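## 5.3 Failure analysis: double grasps and stalled handovers

The policy trained at the Indau site was evaluated over 204 trials of the towel task. Most of the failures were ordinary ones. The gripper closed above the cloth, or picked up an edge and lost it on the way to the tray. We counted these in the totals of Section 5.2 and do not discuss them again. This section covers a less common failure that stopped the system in 18 trials and led to a change in the safety settings.

In each of these trials, both arms took hold of the same towel. The policy predicts actions for the two arms jointly, and in training the arms were expected to split the work, with one arm picking and the other holding back or moving to a different towel. When the nearest towel was on one side of the table this worked as intended. When a towel lay between the two grippers, at a similar distance from each, the predicted actions for the two arms became almost mirror images. Both moved in, both closed, and both began to lift.

What followed depended on how much slack was left in the cloth. With a loose towel the arms could rise and separate for a short distance before the cloth went tight. With a bunched towel there was less to give, and the load on the wrist joints rose almost at once. The motor controllers on these arms limit current, but the limit had been set high so that the arms could hold their own weight at full reach. It did not trip. The arms pulled against each other until the joint position error passed the threshold in the Bivumance control layer, which then disabled torque on one arm only. 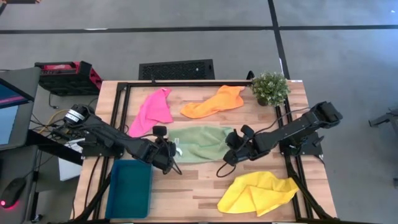

Disabling one arm was the wrong response. The arm that lost torque dropped under its own weight, and the other, still following its last commanded action, dragged the cloth toward its own side. In 2 trials the falling arm struck the table rail hard enough to shift the wrist camera on its mount. The camera calibration for that arm was no longer valid, and the trials that came after had to be discarded and run again once the mount was reset.

The fault was not noticed right away. The log recorded the event as a tracking error on a single arm, with no mention of the other. The first cases were therefore put down to a worn gear in the right shoulder joint, and the joint was replaced. The same error then appeared on the left arm. Only when the logs of both arms were lined up in time did it become clear that the two grippers had been closed on the same object in every case.

**Figure 4.** Workspace used for the towel trials, with a pale green towel between the two grippers and pink, orange and yellow towels elsewhere on the table. The teal tray is at lower left.

We looked for the cause in the training data. The demonstrations were recorded at two sites, Indau and Jikport, and the operators at Jikport had often used both hands to spread a towel before folding it. Those recordings were included to give the policy more examples of cloth handling. They contain many frames in which both grippers close on one towel on purpose. The policy had learned the approach and the closing motion from them, but the task prompt used in our evaluation did not call for spreading, and the motion after the grasp was poorly defined. Removing the Jikport recordings and training again lowered the number of double grasps but also made single grasps on crumpled towels less reliable, so we did not keep that version.

Three changes were made to the control layer instead:

- A fault on either arm now stops both. The arms hold position with torque on, and the grippers open slowly before anything else is allowed to move.
- The current limit depends on arm pose. It stays high at full reach and is lowered when the gripper is near the center of the table.
- If both grippers are closed and the distance between them grows while wrist load rises, the motion is paused and the arm that closed second releases.

The third rule is a patch. It does nothing to prevent the double grasp and will also interrupt a correct two-handed pull if one is ever needed. For the Kanaan folding task, where spreading is part of the job, it has to be turned off, and the system then depends on the first two changes alone.

With all three in place we ran a further 90 trials. Double grasps still occurred, but none ended in a dropped arm or a shifted camera. The pause adds a short delay before the next attempt, and in a few cases the policy went back to the same towel with both arms and triggered the rule again - an operator had to move the towel by hand before the trial could go on. These were scored as failures.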